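## 4. Adding a new shop to the group

Use this section when a shop opens or when one joins the group from another owner. You need a Head Office login. Area managers can view the screens but can't save changes.

Have these ready before you start:

- the shop's trading name and address
- the name of the shop manager
- the opening stock budget, agreed with finance
- the date the shop will start trading

### 4.1 Create the shop record

1. Sign in to Dovent and choose **Group > Shops > Add**.
2. Type the trading name as it should appear on receipts. The limit is 40 characters, including spaces.
3. Pick a region. If the shop sits between two regions, use the one whose area manager will sign off its orders.
4. Enter the start date in the form 10/3/25. Dovent reads the day first.
5. Click **Save as draft**.

**Note:** A draft shop doesn't show in the sales reports. It will show in the stock reports once its first delivery has been booked.

### 4.2 Set the opening budget

1. Open the draft and go to the **Budget** tab.
2. Enter the total in whole pounds. Don't type the pound sign.
3. Split the total between departments. The figure at the foot of the column must match the total before you can go on.
4. Set the single order limit. It starts at 3,000 for every new shop, and only Head Office can raise it.
5. Click **Send to finance**.

Finance has 14 days to approve. After that the request lapses and has to be sent again from step 5 — the figures are kept.

**Caution:** Don't change the department split while a request is waiting. Dovent cancels the request and gives no warning on screen.

### 4.3 Load the product range

1. Go to the **Range** tab and choose **Copy from another shop**.
2. Select a shop of similar size. For the smaller town shops we use Pettigrew as the model.
3. Untick any department the new shop won't carry.
4. Click **Copy**. Large ranges can take 10 minutes. Leave the window open.
5. Check the packaged grocery lines against the supplier list. Lines bought through Harau need their own supplier code, and the copy leaves this field blank.
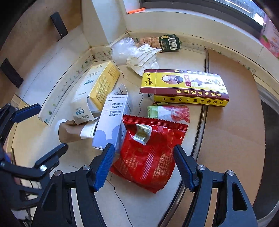
*Packaged goods, including a red snack bag.*

6. Fill in the missing codes and click **Save range**.

If a line is marked with an amber flag, its cost price has changed in the model shop and hasn't yet been approved. You can save the range with amber flags showing. Red flags must be cleared first.

### 4.4 Appoint the manager

1. Open the **People** tab and choose **Add manager**.
2. Search by surname. A manager moving from another shop will already be listed.
3. Set the handover date. Access to the old shop ends at midnight on that date.
4. Choose an approval level. New managers start at level 1.

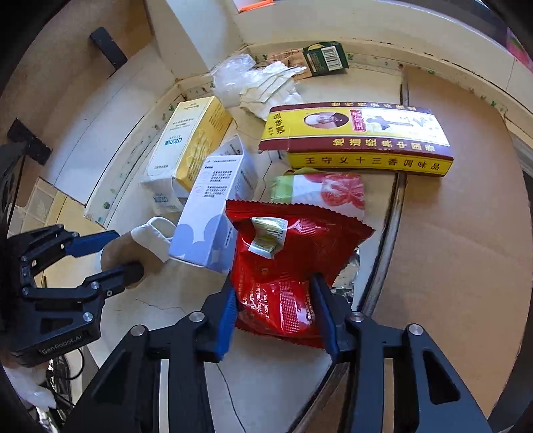
5. Name a deputy. The deputy can approve orders only when the manager is marked as away.
6. Click **Confirm**. Both people get an email with a link, and each must open it before the shop can go live.

**Note:** If a manager covers two shops, add them to each one separately. Don't use the **Shared** box, which is kept for the Pameck warehouse.

### 4.5 Go live

1. Check that all four tabs show a green tick.
2. Click **Make live**.
3. Print the summary page and send it to Gwendolyn Okafor in group finance.

Changes to the trading name after this point go through Everett Lyons — allow time for the till receipts to be updated as well.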